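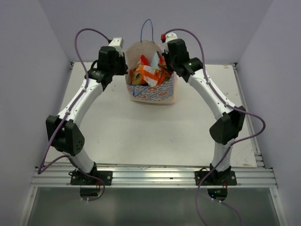
Should a small packing business buy a two-arm robot cell this year? Only if it has first priced the table, the cabling, the floor space and the hours of the person who will look after it.

Wulteo, a contract packer of gift bags and snack assortments, said in October that it will not place a full order for robotic packing cells, and will instead budget for 2 cells at its Mowat site. The original request was for one at every bench.

The company looked at offers from two suppliers, Rutik and Skanow. Both quoted a price for a pair of arms with grippers. Neither quote covered spare grippers, replacement cables or staff training, and Wulteo has asked for those to be listed line by line before it signs anything.

"We have read a lot of brochures," the company said in a statement. "They tell us what an arm can lift. We pack paper bags with cord handles and slippery packets, and we would like to know what happens on a bad afternoon."

Wulteo packs 210 different bag and filling combinations. By its own estimate, 151 of them use paper bags that have to stand open while they are filled. Those will be tried first. The remaining lines stay with hand packers and no jobs have been written out of next year's plan.

The trial budget runs for 66 working days. Time spent clearing jams, picking up dropped packets and waiting for a service call will be charged against the cells, as it would be for any other machine on the floor.

Suppliers wishing to quote may request the requirements sheet from the Wulteo purchasing office. Quotes that leave out yearly upkeep will be sent back.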